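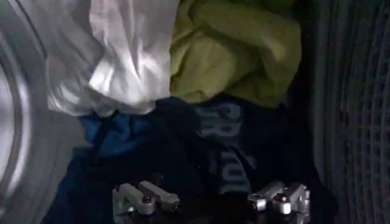

Slide 1. Mixed load in the drum: white, yellow-green and navy.

Speaker notes, Slavica Kneževič, Basville laundry skills evening, 4/18/23

Leave the slide up while people find seats. Start with sorting, then move to drum fill, then spin. Detergent is Euan Morrison's section and I should stay out of it.

Colour. Point to the white item lying against the yellow-green one, with the big navy piece under both. Dark cotton sheds dye most heavily in its first few washes, and the white will pick it up as a grey cast. At 30 degrees the transfer is slow. At 60 it is not. Ask who sorts at home and who sorts only when something is new.

Printing. The navy garment has block lettering on it in a greyish blue. Printed tops go in inside out, cool wash, low spin. Most cracking in a print comes from heat in the dryer and from rubbing against zippers. Pass around the two sample squares from the Plilledlow shop, washed flat and washed folded.

Drum fill. Common rule is a hand's width between the top of the dry load and the top of the drum. Heavy cotton needs more room than that, as it swells when it takes up water. Large items go in one at a time, shaken out. A sweatshirt bundled around smaller things comes out with a dry patch in the middle.

Spin. Write the speeds on the board: 400, 500, 1000. Use 400 for delicates, 500 for anything printed, 1000 for towels and sheets. The Imai machine at the hall lists them in a different order on the dial, so read the number and ignore the position. If the load is one heavy piece and two light ones, expect it to go off balance. Stop, open, spread the heavy piece out, restart.

Unloading. Run a hand around the inside of the drum and along the rim of the opening. Small items stick to the wall after a fast spin. Wipe the seal and leave the door ajar.

Handout is the Flekis sheet, double-sided, 105 copies. Care symbols are on the back - the triangle is bleach, which gets asked every time.

Questions, 10 minutes. If the March question about vinegar in the rinse comes up again, pass it to Euan.

Next slide: lint filters.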